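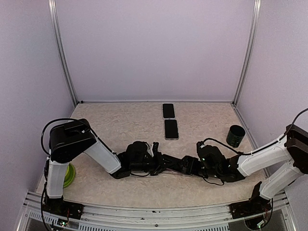
Two mobile phones, face up on a tabletop.

Phones and the reading room: what was agreed

The new rules on mobile phones at the Velunham Library reading room start on 09/08/2024. They follow the survey we ran in March, which 187 members filled in. Thank you to everyone who took the time, including those who used the back of the form as well.

Most of you wanted the room kept quiet but did not want phones banned. Of the 187 replies, 108 asked for silent use only. The rest were split between a full ban, no change at all, and a few suggestions we could not easily sort into either.

The rules are as follows. Phones must be on silent before you come through the inner door. Vibrate does not count as silent, as the long desks carry the sound from one end to the other. Calls may be taken in the lobby or on the side stairs, but not in the corridor by the map cabinets. Photographs of pages are allowed for private study, without flash. Please ask at the desk first if the item comes from the Molinier collection, where some of the papers are on loan and have their own conditions.

Headphones are fine if your neighbour can't hear them.

Niall Geddes asked whether members who are on call for work, or caring for someone at home, could keep a phone switched on beside them. They can. Tell the desk when you sign in and you will be given one of the seats nearest the door. There are 20 of these and they will not be held for anyone after noon.

Several people asked about charging. The sockets under the window desks are for laptops and reading lamps, and we would rather they were not taken up with phones. Two more double sockets are going into the lobby, next to the coat hooks. The electrician has been booked but we don't yet have a finish date. Please don't leave a phone charging there and go back to your seat. Lost property already has four that were left behind over the winter, along with a great many gloves.

Lorna Lamont will look at how the rules are working after the first few months. Comments can go in the box by the desk or to her by post. The printed survey results are in the blue folder on the enquiry desk, and can be copied at the usual charge.

Recent items
Gunn bequest: cataloguing reaches box 781
Morkelance Road entrance closed for repainting
Large print shelves moved to the ground floor
Winter talks: speakers wanted
Renewing your reader's ticket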